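Prika dual-arm bench cell: review from the Trundulen open day

Posted 2 February 2026
Seen at: Trundulen workshop, bench 3
Task shown: unloading a countertop steamer
Time at the bench: one morning

Trundulen opened its workshop to integrators and a few food-service buyers, and I spent the morning at the bench running Prika, the company's two-arm cell for light kitchen handling. I have reviewed two earlier Trundulen products and paid my own travel for this one. I did not get to program the cell. What follows is based on watching it run, a talk with Jui-lin Chu, who leads the manipulation work, and the printed sheet handed out at the door.

What is in the cell

Prika is sold as a pair of arms with grippers, a head camera, a controller and the Yazzie task software. The table is the buyer's problem. Trundulen had used a plain white one with a wall behind it, which is close to ideal for vision and not much like the kitchens I work in. A laptop on a side table handled run control.

The arms come in from opposite sides of the work area. Reach overlaps over the middle of the table, and the software treats that overlap as a shared zone that only one arm may enter at a time. This is conservative and costs some seconds. I would still leave it on.

Cable management is poor. The wrist cables hang in open loops and the rest runs along the floor under the table. For a development bench this is normal. For anything near a food line it would need sleeving and a drip path, and neither is on the price list. Latrice Haverford, who handles customer installs, told me a dressed harness is planned for June.

The task

The job is to take a glass lid off an electric steamer, set it down on the left, then move steamed buns one at a time from the basket to a plate on the right. The left arm owns the lid and the right arm owns the buns. The heater was switched off for the demonstration, so I have no data on steam, condensation or hot glass. That is the main gap in what I saw.

Buns are a fair test object. They are soft, the pleated tops vary, and a white bun on a white plate gives the camera little contrast. The stainless basket adds reflections from the rim and a floor full of small holes. Chu said the holes caused false edges in early depth data and that the current model ignores them.

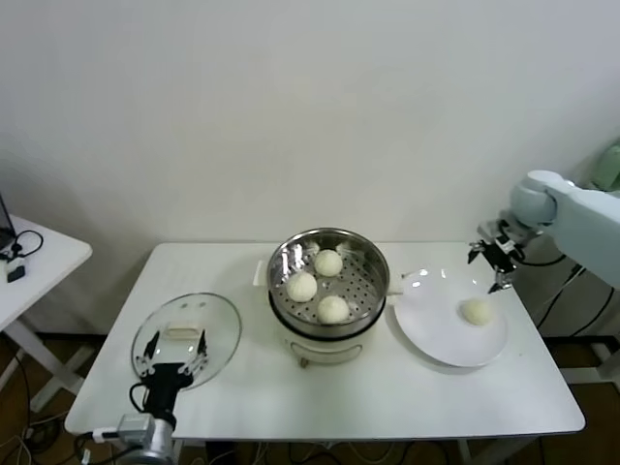 Lid handling

This is the weaker half. The lid is clear glass with a metal rim, and clear glass is hard for depth cameras. Yazzie finds the rim and the handle and infers the rest. The left gripper can take the lid by either. A rim grip gives better clearance over the basket but leaves the lid free to rotate in the fingers, and I saw it turn a few degrees on most runs. A handle grip is steadier but needs the handle to be close to square with the fingers.

Set-down is slow. The arm lowers the rim until it registers contact, holds, lets the lid settle and backs off. On one run the lid landed with an audible knock. No damage, but I would not try that with a thin lid. Finger pads with more compliance would help, and Chu agreed.

Bun handling

The right arm is much better. It comes down with the fingers open, closes to a set force and lifts straight up to clear the basket wall before moving sideways. Grip force is set per item in Yazzie. At the setting used on the day the buns kept their shape, with faint marks on two of them when I checked the plate afterward.

Placement is planned from what is already on the plate. The software keeps a minimum gap between items and will shift the next drop point if a bun rolls. It does not try to make the plate look tidy, so expect an uneven layout. If presentation matters, the fixed-pattern mode is the one to ask about. It was not shown.

Small bits of dough can be left on the basket floor where a bun has stuck. Prika has no routine for them. Someone has to clean the basket between batches.

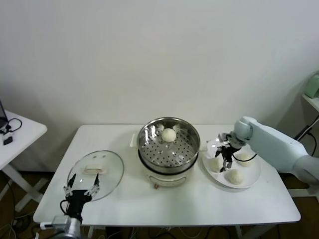

Prika at the steamer, with three buns on the plate and one in the basket. The right gripper is lowered over the leftmost bun.

Measured results

I timed 11 full cycles with a stopwatch, from the first arm motion to both arms parked. The median was 215 seconds. A person does the same job in well under a minute, so nobody should buy this cell for speed on a single steamer. The case for it would be several steamers with staggered timers, and Trundulen had only one set up.

Nine cycles finished without help. One stopped when the lid handle was not found, and an operator turned the lid by hand and resumed. The other stopped on a force limit at the basket wall. Recovery in that case was clean: the arm retracted, reported the fault in plain language and waited. I count both as acceptable stops. Neither was unsafe.

The lid skill was trained on 289 demonstrations recorded on this bench. Chu was direct that a different lid would need more, and that a dark lid handle has not been tried at all. The sheet claims more than 500 cycles between finger pad changes. I have no way to check that from one morning.

Software

Yazzie is easy to read. Each step is a line with a status, a timer and the last force value, and a stopped run can be resumed from any completed step. Log export is plain text. My complaint is that per-item settings are stored with the task and not with the item, so changing the bun force in one task leaves every other task on the old value. On a site with a dozen menus this will cause errors.

There is also a connector for Grulteseo inventory, which would let the cell decrement stock as items are plated. It was listed on the sheet and not running.

Compared with fixed automation

For one product at high volume, a tray lifter and a pusher will beat Prika on cost and cycle time. Prika makes sense where the equipment is ordinary countertop gear and the menu changes. The steamer on the bench had not been modified, and no fixture held the plate. That is the strongest point in its favor.

Verdict

Good bun handling, adequate lid handling, clear software with one bad storage decision. I would consider it for a test kitchen or a training lab now. For a working kitchen I would wait for the dressed harness and for a run with the heater on, and I have asked Haverford for a date on the second.

Arm motion: 4 out of 5
Gripping, soft items: 4 out of 5
Gripping, glass lid: 2.5 out of 5
Software: 3.5 out of 5
Cabling: 2 out of 5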